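grola-tabletop

Perception and grasp planning for two arms and a table full of things that don't want to be segmented.

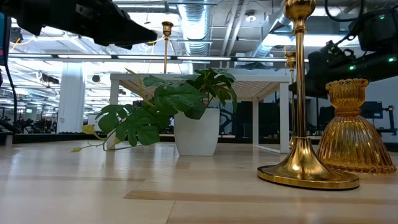

Clutter layout, fixed camera. Artificial plant, white mesh rack, gold candlesticks, amber glass holder.

What it is

grola-tabletop takes frames from a fixed camera, produces object masks and a rough depth estimate, and hands grasp candidates to whatever planner you have. It was written at the Foltwood bench and later ported to Etadthorpe, where it broke in new ways. Both configs are in the repo.

It does not do motion planning. There is a stub called plan_motion that returns an empty list with great confidence. Leave it alone; three tests depend on it.

Install

Python 3.10 or newer. Clone the repo, run make env, then make check. If make check hangs on "waiting for camera", the camera index in config/bench.yaml is wrong. If it hangs on anything else, open an issue and include the log, all of it, including the part you think is boring.

Data

The sample set has 500 frames from 62 layouts. Of these, 382 frames have hand-drawn masks. The rest have masks from the Kinsella labeler and should be treated as opinions.

Labels follow a few house rules:

A plant and its pot are one object. We tried two. The planner kept trying to pick up the leaves.
Gaps between leaves belong to the background, down to a minimum size set in labels.yaml. Below that, life is short.
Racks get an outline mask and a separate "see-through" flag for mesh.
Reflections in the tabletop are not objects, however convincing. The March labels got this wrong and have been pulled.
Robot arms and grippers are labeled "self", including the far arm when it passes behind something.

Known problems

Shiny metal. Depth on the gold candlesticks is bad on the stem and worse on the base. The filter drops any point it doesn't trust, so a candlestick can come back as a cup floating over nothing. Use --fill-stems if you need a whole one.

Same object, different distance. With several candlesticks in view, the tracker likes to swap IDs when one overlaps another. Setting match_by: size makes this worse — the near one looks enormous and the far one looks like a different product. Use match_by: depth and accept the occasional swap.

Colored glass. Amber is fine most of the time. Clear is not supported, and the error message for it is ruder than it should be.

Thin stems and shoots. Anything under 22 pixels wide may vanish from the mask but still exist for the gripper. Pad your collision shapes. The default padding is zero for historical reasons, the history being that I forgot.

Bright ceilings. Auto exposure will chase the overhead lights and turn dark arms into one large black shape. Lock exposure before recording.

Config changes in this release

grasp.min_score now defaults to 0.4
camera.exposure accepts "locked"
labels.merge_pot removed, always on
tracker.clever removed, it wasn't

License

Code is MIT. Frames and masks are CC BY 4.0. Pull requests are welcome, especially ones that delete something.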